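Subject: Re: [cell-users] Gripper stops short over the tray and faults

Hi everyone, and thank you for all the kind replies while I was buried in this one!

Định Ông wrote:

> We're seeing the same fault on our Grasten cell. The fingers come down toward the long slot, stop, and the controller throws error 164. It clears on reset and then comes back. Did you ever find out if it was the force limit or the cable?

I did, mostly. We started out blaming the force limit (I had lowered it in November after a bent board, so I was the obvious suspect), and I spent a whole afternoon putting it back and trying again. No change at all. The pick on the hard drive in its blue caddy runs fine, and so does the processor in its gray holder. It only faults on the approach to the long slot below them.

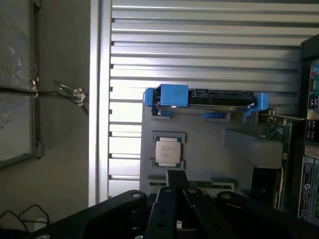
*1 min read*

With the fingers pointed up at the slot like that, the wrist is turned to the one angle where our cable gets pulled tight behind the joint. The Heitmann connector back there had worked itself a little loose, and the controller lost the finger signal just long enough to stop everything. I reseated it, added some slack, and ran the approach 6 times with no fault.

Now the part that worries me more. On two of the earlier faults the fingers opened by themselves on reset, and one of them dropped a memory stick. Please keep your hands out of the cell until the reset has finished, even if it looks parked!

Định, could you check your connector before you touch any settings? I'd love to know if yours is loose too.

Warmly, and with more coffee than is wise,
the Drererar bench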